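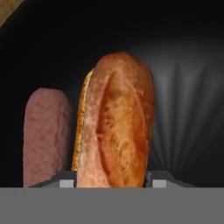
The Nukodholm bakery burglary was a break-in at Howells, a bakery in the town of Nukodholm, in January 2019. I grew up six streets over, so forgive me if I ramble a bit – I'm the one who keeps this page up. Somebody forced the back door overnight and took $300 from the till. Police from Ostel had a suspect 18 days later.
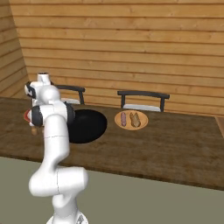 Kauko Riihimäki has written in to say the door wasn't forced at all, it was left unlocked, and the police report backs him up on that. I still need to fix it above! The case went to court in Pumel in August and ended in a guilty plea.
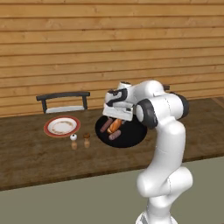

A round black pan on a long wooden table.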